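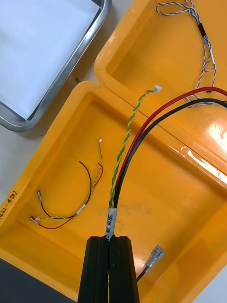 How to Take Something Apart and Put It Back Together

By Ishbel Lennox
Updated 06/04/2024

Taking a household machine apart is easy. Children do it. The second half is where people end up with a working hair dryer in a freezer bag, in pieces, on a shelf, for eight years.

I have been the person with the freezer bag. I once opened a Sudell carpet sweeper to get at a squeak, and it came back together with the squeak intact and a spring left over. The method below came out of that and a few other humiliations. It is slow and a bit fussy, and you will own fewer freezer bags.

What you need

A decent set of screwdrivers, including the star-shaped ones
A muffin tin or an egg carton
Masking tape or white cloth tape
A fine permanent marker (test it first; mine is usually dead)
A phone with room on it for pictures
An old towel
A plastic pry tool, or a guitar pick you don't love

1. Unplug it

Pull the plug out of the wall and put it where you can see it. If there's a battery, take that out too. Leave microwaves, old tube televisions and anything with a big capacitor to someone trained, because those can hurt you long after they've been unplugged. Gas appliances, same answer.

2. Clear a table you can keep

You are going to think this takes an hour. Pick a table that can stay a mess until the weekend -- the kitchen table is a poor choice unless your household enjoys eating over a towel. Spread the towel out. Small screws land on it and stay put. On a bare table they head straight for the floor vent.

3. Take pictures before you feel you need to

Shoot the outside from all sides, then again each time a part comes off. Get the boring angles. The picture you want later is always of the corner you didn't think was interesting. If a cord runs behind a post or under a clip, get close and photograph that by itself.

4. Sort screws by layer

One cup of the muffin tin per layer, starting at the top left. Put a scrap of tape next to each cup and write where the screws came from. "Back cover, long ones at bottom" is a good label. "Screws" is a bad one, and I have written it more than once.

If two screws from the same layer are different lengths, keep them apart. A long screw driven into a short hole will poke through whatever is on the other side.

5. Label every wire before you unplug it

Wrap a bit of tape around the wire like a little flag and write on it. Then put a matching flag on the place it plugs into. Use any code you like as long as you write the code down somewhere. My friend Octavian Rusu labeled the whole inside of a sewing machine with initials only he understood, went on vacation in July, and came back to find he didn't understand them either.

Pull on the connector, never on the wire. If it won't budge there's probably a small tab to squeeze. If you've squeezed the tab and it still won't budge, stop, have some coffee, and look for the second tab.

6. Open the case gently

Plastic cases are held together with screws you can see, screws hidden under rubber feet and stickers, and clips. Run the pry tool along the seam and let the clips go one at a time. If one side is fighting you, there's a screw left. There is always a screw left. Try under the sticker that says not to remove the sticker.

7. Clean the shell while it's empty

Take out the loose parts and wipe the shell with a damp cloth and a drop of dish soap. An old toothbrush gets into the corners and along the ribs. Keep solvents off it, as some of them will turn plastic cloudy or soft. Let it dry overnight, all the way, before any wiring goes back in.

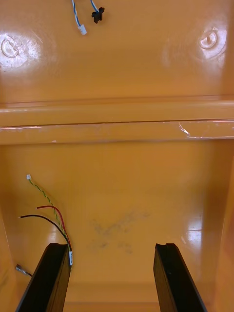
Putting it back

Work through your pictures from last to first, and empty the muffin tin in the same direction. Start every screw by hand. Turn it backward until you feel a small click, then forward, and it will find its old thread. Snug is enough -- plastic strips easily and holds a grudge.

Before you close the case, check that no wire is lying across a seam or a screw post. Tug each connector lightly. Leave the tape flags on if there's room and they're clear of moving parts and anything that gets hot.

If you have a part left over

Don't plug it in. Go back through the pictures and find the part. It will be in one of them, looking perfectly at home. Open the case again, and yes, that means the sticker too.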